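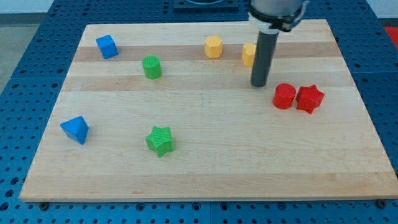

How to patch test a new face cream at home

A patch test takes a few minutes of effort spread over several days. It will tell you whether a cream is likely to sting, itch or bring you out in a rash before you put it all over your face. It won't catch everything, and it doesn't replace the tests a dermatologist can do, but it is worth the wait with any product you plan to use daily.

I do this with every cream, serum and sunscreen I buy. The notes below use a plain moisturiser, the Droltex night cream, but the method is the same for anything you leave on the skin.

What you need

The product
A mild, unscented soap or cleanser
A clean towel
A cotton bud
A pen and paper, or the notes on your phone

You don't need plasters. Covering the patch can make the skin react to the adhesive, and then you can't tell which one caused the redness.

Before you start

Read the ingredients list on the box or the brand's website. If you already know you react to something, such as lanolin or a particular fragrance, look for it now and stop if it is there. Small print on jars is hard to read, so take a photo and enlarge it.

Check that your skin is calm. Don't test on skin that is sunburnt, freshly shaved, broken or already itchy. If you have been taking antihistamines, the result may be less clear, so ask a pharmacist if you are unsure.

Test one product at a time. If you ordered a bundle, as I did from Stitus last April, put the rest in a drawer until you get to them.

Step 1: Choose the spot

Use the inside of your forearm, a little below the elbow. The skin there is fairly thin and you can see it easily. Pick an area the size of a ten pence piece that won't be rubbed by a watch strap or a tight sleeve.

Step 2: Clean the area

Wash with the mild soap, rinse well and pat dry with the towel. Leave it for a few minutes so that the skin is fully dry.

Step 3: Apply the product

Take a small amount with the cotton bud and spread it over the spot in the same thickness you would use on your face. Don't put the used end back in the jar.

Write down the product, the time and which arm. I apply mine at 9 in the evening, after washing up, and that way it doesn't get rinsed off straight away.

Cleansers and masks that are meant to be washed off should be left on only for the time given on the packet, then rinsed.

Step 4: Leave it and look

Check after ten minutes, again before bed, and again in the morning. You are looking for redness, swelling, bumps, dryness or itching. A slight coolness as the cream goes on is normal with some gels. Burning is not — wash it off straight away with cool water.

Step 5: Repeat

Apply the product to the same spot twice a day for at least a week. Some reactions only show up after several days, and a single dab will miss them. Keep to the same arm.

Step 6: Try it on a small part of the face

If your arm is fine, move to a small patch along the jaw, just below the ear. Use it there for 4 days. Facial skin can be fussier than the forearm, and I have had a cream pass the first test and fail this one. It was a rich balm from a market stall in Skorkasbridge, and it left me with a line of small bumps that took several days to settle.

If the jaw stays clear, you can start using the product on the whole face. Begin with every other day if it contains an acid or a retinoid, which can irritate anyone's skin when used too often.

If you get a reaction

Wash the area gently and stop using the product. Leave the skin alone apart from a plain moisturiser you already know is safe. Don't scratch, and don't try the cream again to make sure.

See a pharmacist or GP if the rash spreads, blisters or doesn't settle. Swelling of the lips, face or throat, or any trouble breathing, is an emergency and you should call 999.

Keep the packaging. Many shops will refund an opened product after a reaction, but they usually want the batch number. Wu asked me for a photo of the base of the jar as well.

Storing your notes

I keep one line per product: name, date opened, result, and any ingredient I suspect. After a few entries you may start to see the same ingredient come up — take that list with you if you are ever referred for proper allergy testing.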